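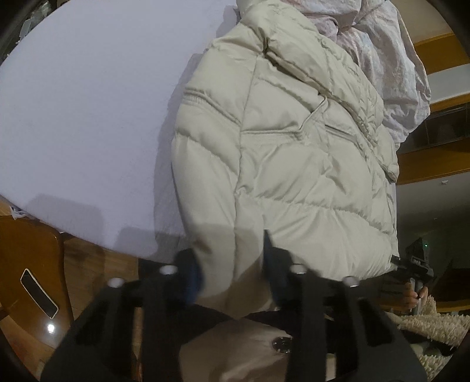
Dani Calimlim

Winter Coats and the Heating Bill: My Project Report

Last updated: March

So my project started because my apartment in Wivamden is freezing and I wanted to know if wearing a warmer coat indoors would let me turn the heat down without being miserable. I figured other students were already doing this (they are!), so I put a survey up on the Plodow housing board and asked people what they wear at home and where they set the thermostat.

I was hoping for maybe a handful of answers and I got 2214, so I spent most of my break cleaning up a spreadsheet. People write "hoodie" in more ways than I thought possible. I threw out the blanks and the double entries and kept an even 2000 for the charts.

The puffer jacket people really did keep their rooms cooler, and the gap was bigger in the old Suvano Street buildings than in the new dorms. A lot of the dorm folks can't change their own heat, though, and I should have asked that in question 2 instead of leaving it to the end – my mistake.

I also wanted to compare real bills, but hardly anyone would share one, so that part is pretty thin. If I run it again next winter I'll aim for 3000 answers and ask about socks, which came up constantly in the comments.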